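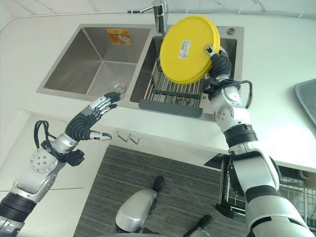 Posted by fetach_nights | short fiction | October

LID

The build finished at ten past four in the morning and I pushed it to the robot before I'd read the warnings. You'd have done the same. Horkerside wanted the sink job passed by breakfast.

Coffee. No milk. Fine.

The planner is called Bowen. It was called Bowen before I got here, after a road I think, and it's mostly other people's code with my fixes wedged in. Bowen decides where the arms go. Fetach decides what things are. The two of them don't get on.

Run 257. Yellow lid, round, one. Fetach drew its outline round it and wrote PLATE.

It isn't a plate. I typed that in the notes, as if the notes could hear. Then I went and looked at why. Bright disc, raised rim, over a sink, tilted up on its edge. Well yes. I'd have said plate too if all I'd ever been shown was plates. There were 3,768 pictures in the training set and I went through them with the filter on and got 6 lids. Six! Four of them saucepan lids with knobs on.

So that was the night gone.

Horkerside rang at five. Not rang, messaged, but it had the feel of ringing.

does it know its a lid yet

Working on it, I put.

does it matter, plates go in the rack, lids go in the rack

And that was the thing, wasn't it. It didn't matter. Plate, lid, hat. Right hand over the right basin, down onto the rods, let go, done, everybody home to bed. The pass sheet had one box for it and the box said item in rack. I could tick it from where I sat.

But Bowen uses the name to work out the grip. Plate means heavy, plate means squeeze. I had the force trace open on the other screen and the line for the right hand was sitting way up where it would sit for china. Thumb behind the rim, fingers round, squeezing a bit of yellow lid like it owed it money. And the left arm was on its way in as well. Plates above a certain width get a second hand, that's line 605, that's mine, I wrote that in my first week at Pratbridge and was so proud of it. Left hand open, fingers out, coming to help with a weight that wasn't there.

I paused it.

Sat there looking at the picture from the head camera. It's odd being inside somebody's head at that hour. You look down and there are your arms and they're not yours. One hand holding a lid up, the other one reaching over. It looked like kindness. It was a bad threshhold and a missing label.

My mum used to do that. Get her hand under whatever I was drying, in case. I was thirty the last time she did it, it was a mug.

Anyway. Anyway.

Took the lid class out of misc. Gave it its own grip, low force, one hand. Didn't delete 605. Went to, had the cursor on it. Then I changed it so the left arm comes in only if the right hand feels a slip, and I left a comment saying why, which is more than I did teh first time.

Pressed go on 258.

The outline went round it again. It thought for a bit. The kettle clicked off behind me and I didn't turn round.

LID, it said. Then, smaller, the number it gives for how sure it is, and it wasn't very.

Good enough, I told it, and opened the pass sheet.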